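Home | Opinion | Field Service | Archive | Contact

July 4, 2018
By Vangelis Zacharopoulos

A stop that is logged as a success is still a fault

I maintain the cleaning arms at Ruvden, where we ran 526 bathroom jobs between December and the spring service. On 3 of those jobs the arm stopped while the brush was in the bowl, held its position, and reported the task complete. The supplier's software, Zadum, had classed the stall as normal end of contact. I consider that a safety matter, and I disagree with colleagues who file it under nuisance.

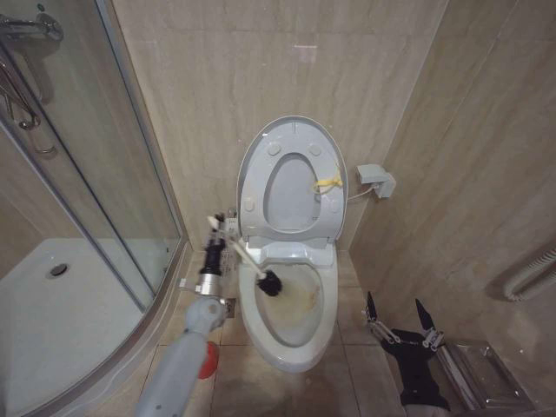 Brush against the inner left side of the bowl, second gripper open near the bin.

The cause is dull. Zadum ends a scrub when side load on the handle passes a fixed limit for 200 milliseconds. A clean pass along the glaze can reach that limit, and so can a bristle head wedged under the rim. The controller cannot tell the two apart, so it picks the cheerful answer. An operator in the next room sees a green line and walks in to collect the machine while the joints are still loaded.

Kvaran, who wrote our site procedure, argues that the operator should check the bowl before approaching. I have no quarrel with the check. My quarrel is with a procedure that asks a person to correct a status message every time it appears.

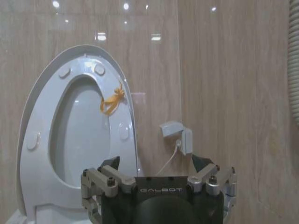

Small bathrooms make this worse. Cables, hoses and hinged parts sit within reach of the fingers, and there is little room for a person to step back if a loaded joint lets go. A false "complete" in a warehouse aisle costs some time. Beside a toilet it can cost a knuckle.

The fix I have asked for is modest: a third status, "stopped, cause unknown", with the joints unloaded under control before the door light changes. Starkeck's test bench has run it for 2000 cycles without trouble. It adds a few seconds per job — a cost I would accept on every shift.

Until it ships, our crew treats green as amber and keeps hands off the arm until the drive is isolated.

14 shares | 6 comments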